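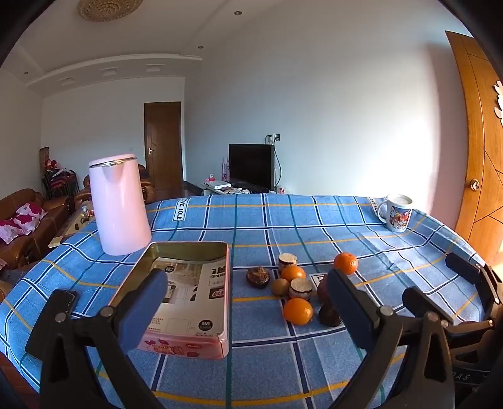
Tea table in the living room, with the kettle and the tin box

Drudetti Rooms – Questions about the tea table

When can I use the tea table?
At any hour. We ask only that after 21:00 you speak quietly, as the room of Mrs. Halyna Kravchuk is behind the wall. Breakfast is not served on this table, it is in the kitchen from Monday to Friday.

Is the fruit free?
Yes, the fruit on the table is for all guests. We buy it at the Endach market and put out new pieces in the morning. Please do not take fruit to your room for the night, it brings ants.

What kinds of fruit do you have?
It depends on the season. Small oranges are there almost always. In September we often have mangosteens too, and sometimes a few dried citrus fruits, which are small, brown and wrinkled. They are not spoiled – they are for tea.

How do I open a mangosteen?
Cut around the thick rind with the small knife from the drawer, not deep, and lift off the top. The white part inside is what you eat. The rind is bitter. Please use a plate, because the juice of the rind makes a purple stain on cloth which we can not wash out.

How do I make tea from dried citrus?
Rinse one fruit, break it in two and put it in the pot with hot water. Wait 6 minutes. You can pour water on the same fruit a second time. With honey it is very good in the evening.

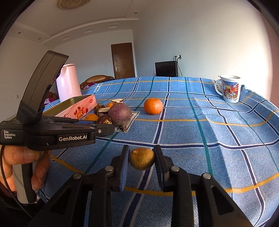 Can I put my own food in the tin?
You can, if it is dry and wrapped. Cookies and tea bags are fine. Fresh fruit should stay outside of the tin, in a closed box it becomes soft quickly.

I spilled something on the blue tablecloth. What should I do?
Tell us the same day, please. We have a second cloth and change it in a few minutes. There is no charge for tea or coffee. For a burn or a cut in the cloth we ask 25 euros.

How do I clean the kettle?
You do not need to. Kyrylo Hladun removes the scale every Friday. Please fill it only with water, and do not boil milk in it.

Can I reserve the table for a small party?
Yes, for birthdays and similar. It costs 35 euros for one afternoon, with tea and fruit. A cake can be ordered from Jutusow bakery – tell us two days before.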